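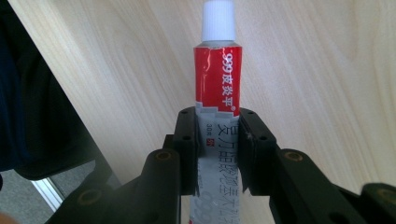
¿Quién decide cuánta fuerza puede hacer una pinza que trabaja al lado de una persona?
Lo decide la evaluación de riesgos de la aplicación completa, la que firma quien integra el sistema, y no el catálogo del fabricante. La misma pinza puede pasar la revisión en una mesa y suspenderla en la de al lado, según lo que agarre y quién ande cerca.

Con esa pregunta me fui yo a la jornada de puertas abiertas de Skeltbridge (2022-06-23, un calor tremendo) y volví con media libreta llena. El edificio es de 1972 y por fuera parece un instituto, pero dentro tienen montada una zona de manipulación que me encantó — y eso que yo iba más bien por las charlas y por el café.

Lo primero que te dan al entrar es la norma interna, que llaman Rornby. ¡Son 247 puntos! Me leí unos cuantos en la cola. El que más me gustó dice que cada objeto de prueba tiene su ficha, con el agarre permitido y el motivo para retirarlo: un tubo blando con abolladuras, una tapa que ya no cierra, una etiqueta despegada. También piden repasar los dedos de la pinza antes de cada turno y apuntar los roces, aunque parezcan una tontería, porque una almohadilla gastada no agarra igual y luego los datos no hay quien los compare.

Otra cosa que me llevo para mi taller: los medicamentos y las pomadas que se usan como objeto de prueba van en una lista aparte, y al terminar no vuelven jamás al botiquín. Parece de cajón, pero en el nuestro no estaba escrito.

Después tocó la parte de cajas, tapas y asas. La regla aquí es acercarse despacio al asa, con los dedos bien abiertos, y cerrar solo cuando queda entre las dos almohadillas. Pregunté qué pasa si queda más pegada a un lado y la respuesta fue que se recoloca y se anota, nada de forzar.
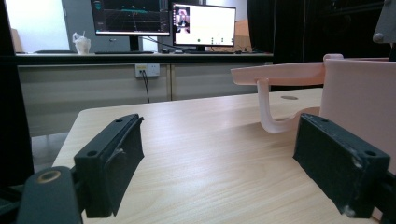

Lo que me convenció menos

El registro de incidencias, que llevan con un programa llamado Bumusard, iba ya por la entrada 889 y casi todas decían «revisado» y poco más. Para mí una incidencia sin causa sirve de bien poco. Me contaron que quieren pasarse al formato Dudás, con causa y medida obligatorias, y ojalá lo hagan pronto. Yo ya he pedido la plantilla.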